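Home | Syllabus | Notes | Labs | Office Hours

Week 6 notes: giving the policy a wrist view

Last time we got the arm in Branside to reach a door handle using the handle's true position, straight from the simulator. That's cheating, and I said so in class. This week we take the true position away and make Toketti (our perception module) find the handle from the wrist camera alone.

Before you train anything, please look at your renders! Save a few from different starting poses and go through them by eye. I mean it — half the questions I got in August were about "bad learning rates" when the handle was barely in view. 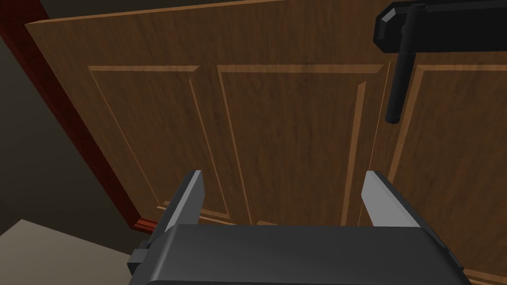 R. Duan, course instructor and lab lead

So think about what your network gets from a view like that one. The handle is black and easy to pick out against the wood, but it's way up in the corner, and its plate runs right out of view. The door seam is a thin pale line. The molding around the panels gives you much stronger edges, and an untrained detector just loves those. Mine picked molding 99 times in a run of 195 before I fixed the labels (ouch).

Three things to do in the lab:

1. Label the hanging bar and the plate separately. The planner wants the bar.
2. Mask out the fingers. They show up in every wrist view and the network will happily learn them.
3. Add a "look first" step to the controller, so the wrist turns toward the handle before the approach starts.

The starter set in the Ratent folder has 1,979 renders. Hold out one whole cabinet style for testing — please don't just shuffle and split. Bring your worst failure to class and we'll pick it apart together.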